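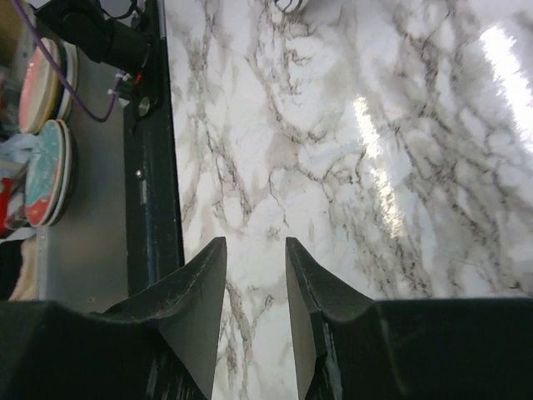 29. Juli 2019 – Redaktion Versuchsfeld Mabula

Suchbegriff eingeben … Suchen

1/ Das Versuchsfeld Mabula vergleicht derzeit zwei Parallelgreifer für den Einsatz an Tischarmen: den Clomavance und den Unetti. Die Ergebnisse der ersten Stufe werden in diesem Beitrag zusammengefasst.

2/ Beide Greifer wurden am selben Arm und mit derselben Steuerung (Dakham) betrieben. Die Greifkraft war einheitlich auf 40 N begrenzt, die Öffnungsweite auf 50 mm.

3/ Je Greifer waren 3000 Schließzyklen vorgesehen. Der Clomavance hat sie ohne Unterbrechung absolviert. Beim Unetti musste der Nullpunkt zweimal neu gesetzt werden.

4/ Die Wiederholgenauigkeit der Fingerstellung ist bei beiden Geräten zufriedenstellend. Bei flachen Teilen unter 5 mm Höhe greift der Unetti dennoch sicherer – seine Fingerspitzen laufen schmaler zu.

5/ Zur Kamera am Handgelenk: Glänzende Unterlagen mit kräftiger Maserung bleiben schwierig. Reflexe der Deckenbeleuchtung werden von der Kantenerkennung wiederholt als Objektkante gewertet. Eine kürzere Belichtungszeit verringert den Fehler, beseitigt ihn jedoch nicht.

6/ Auf Anfrage: Polarisationsfilter wurden bislang nicht erprobt. Sie sind für die zweite Stufe beschafft.

7/ Die Dakham-Steuerung meldet das Ende der Schließbewegung beim Clomavance verzögert. Der Hersteller ist informiert. Bis zur Klärung wird eine feste Wartezeit im Ablauf verwendet.

8/ Die zweite Stufe beginnt im September und umfasst weiche sowie dünnwandige Teile. Messprotokolle werden Projektpartnern auf schriftliche Anfrage zur Verfügung gestellt.

Diese Website verwendet Cookies. Mit der weiteren Nutzung stimmen Sie der Verwendung zu. Einverstanden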